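Re-teaching the PC teardown cell after a gripper swap

Swapping the fingers on our Cadon arm takes 5 minutes. Getting the cell to hit its marks again takes longer, and it's my favorite job in the whole shop! Minttu Nurmi wrote the first version of these notes in September and I've added to them ever since.

Before you start
Put the controller in manual and drop the speed to the lowest setting. Grab the 2 mm hex key and the paper photo sheets for the tower model you're running.

1. Check the fingers
Close them on the gauge block. They should meet it flat – if one side touches first, loosen both screws and seat them again.

2. Dress the cable
Turn the wrist 90 degrees each way and watch the loop by the bracket. It needs slack at both ends of the turn.

3. Re-teach the fixture
Do the upright memory slot first, then the long channel, then the drive position. Save each point as you go (ask me how I learned that one).

4. Re-teach the case
Lay the tower on its side on the slats and jog down beside the CPU socket with the fingers pointing straight down. Go slowly past the memory slots and keep well clear of the drive cage and its wires.

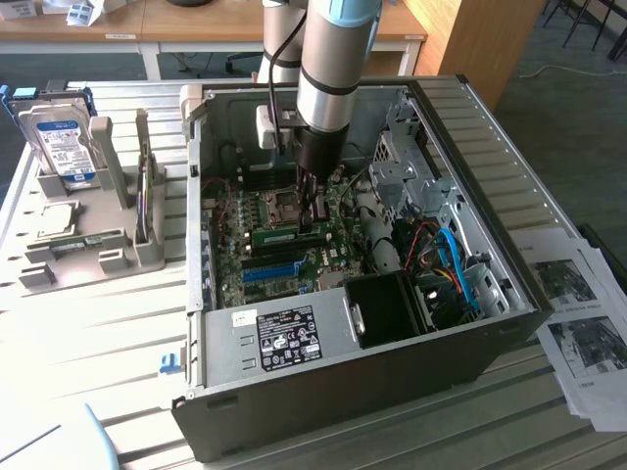 5. Dry run
Run program 239 with the gripper held open. If it clears everything twice, bring the speed up one step and run it again.

6. Log it
Write the cycle count on the card. We change fingers every 4,000 cycles, and the next person will want that number.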